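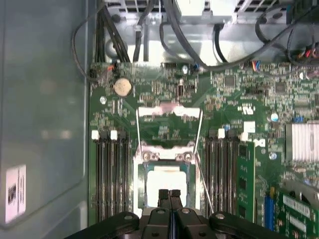 Council servers back up after two-day outage, bin and housing systems still slow

Residents in Bindanora should be able to pay council tax, book a tip slot and report a missed bin online again from this morning, after a fault knocked out most of the council's web services for 2 days.

The trouble started in the server room at the Rareo Street offices. Failed cooling unit overnight, then a string of machines shutting themselves down before staff got in. Phones stayed up but call handlers couldn't see any accounts, so most people were told to ring back.

In all 340 housing repair requests were left waiting, the council said. Of those 170 had been sorted or given a new date by the time the main site came back. Anyone with no heating, no water or a door that won't lock was moved to the front of the queue.

Honorero, the firm which looks after the council's computers, said no personal details were lost. Backups are kept at a second site and were checked before anything was switched on again. It would not say how much the work had cost, or who is paying for it.

The council said it was sorry for the disruption and thanked people for there patience. Late fees on anything due during the outage will be dropped – no need to apply, it should happen on its own. Direct debits went out as normal.
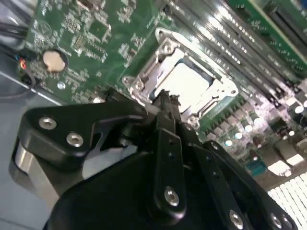 Opposition councillors want to know why one cooling unit could take out so much. A report last November warned that the kit at Rareo Street was getting old and that the room ran hot in summer. Money for a second unit was put off until the next budget. That will now be looked at again, the council said, but no date yet.

Libraries were hit too. Siriwardena Library went back to pen and paper for loans, and the public computers on the first floor were switched off. Staff there are still typing up the paper slips, so your account may show books you have already taken back. Ignore any reminder emails for now. The children's reading hour went ahead as planned.

Still not right as of 9am: bulky waste bookings, parking permit renewals and the planning search, which loads but very slowly. Wardens have been told not to ticket cars with a permit that ran out during the outage. Garden waste rounds are runing as usual.

Anyone who sent in a form just before the site went down should check for a confirmation email. If there isn't one, send it again. The Rareo Street help desk is open until 7pm this week, with 2 extra staff on the front counter.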